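Handout 4: Learning a Two-Arm Assembly Task from Demonstrations
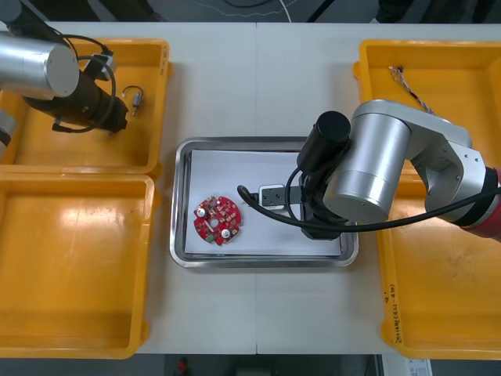
Why do we record a person steering the robot when we could just program the motions?
Because the motions aren't the hard part. A scripted arm will go to the same point all day, and if the part is a little to the left it will go there anyway and close on air. What we want is a policy that looks before it reaches, and the cheapest known way to get one is to show it many examples of someone looking before they reach.

Reading for this handout: the Nuvdale report, sections 2 through 4. Section 1 is mostly about how important section 2 is.

1. The setup

Two arms, a shared table, bins at the sides, and a steel tray in the middle lined with white paper. Loose parts start in the bins. The circuit board sits in the tray, which is where the work gets done. A fixed camera covers the table, and the policy also receives joint angles and gripper openings from both arms.

In the Nuvdale version of the task, one arm steadies the board while the other fetches a connector and brings it over. It takes a practiced person one hand and very little thought. Keep that in mind when you read the results.

2. The data

Nuvdale collected 2,429 demonstrations and kept all of them, including the bad ones. They had a separate set of 700 that were marked "clean" by the operators, meaning no dropped parts, no long pauses and no second tries at a grasp. You would expect the clean set to be the good stuff. Hold that thought until section 4.

Each demonstration is stored as a sequence of pairs: what the robot sensed, and what the operator told it to do next. Training is ordinary supervised learning on those pairs. Anyone who has fit a curve has done the same thing with fewer cables.

3. Why plain cloning drifts

Suppose the policy makes a small mistake at each step. In a classification problem small mistakes stay small, since the next picture doesn't care how you labeled the last one. In control, the mistake moves the arm, and the moved arm changes the next observation. Soon the policy is looking at a situation no operator ever got into, and it has opinions about it.

If the chance of an error is e at each step and the task takes T steps, the expected cost can grow like e times T squared. Write this out yourself before the exam. Copying it from the slides has been tried.

Two common repairs:

Action chunks. The policy predicts a short run of future actions in one go, so there are fewer decision points at which to go wrong. The price is slower reactions - if a part slips in mid-chunk, the arm carries on with great dignity until the chunk runs out.

Corrections. Run the policy, let a person take over when it starts to wander, and add those takeovers to the training set. It works well and uses up a great deal of person.

4. The result worth knowing

Nuvdale trained the same network twice, once on the 700 clean demonstrations and once on 700 drawn at random from the full set. The random draw won. The clean set never showed a fumbled grasp, so the policy trained on it had no idea what to do after one, and its usual plan was to proceed to the tray holding nothing.

The Tichý group repeated the comparison with longer chunks and got a smaller gap in the same direction. Pornbridge got no gap at all, but their operators were told in June to stop being so careful, and the paper doesn't say how well this was obeyed. Treat the three studies as two and a half.

5. Things that are easy to get wrong

Two arms are harder than twice one arm. Each has to time itself against the other, and a cloned policy has only learned the timing of operators who could see both.

Thin wires and loops are a problem of their own. They have no fixed shape, so the same connector can look different in every demonstration.

Success rate hides a lot. The Zekel scoring sheet splits a trial into reach, grasp, carry and place, with a score for each. Use it in your lab write-up. A policy that fails at "place" and one that never leaves the starting pose both get a zero otherwise, and only one of them is interesting.

6. Problems

a. Show where the T squared in section 3 comes from. State what you assume about the cost per step.

b. A chunk is 29 steps long and a part slips at step 4. How many steps does the arm take before the policy gets another look?

c. Describe a dataset in which the clean demonstrations would beat the random draw. It should be one that somebody might plausibly collect.

Bring written answers to lab. Problem c has no official solution, so please argue for yours.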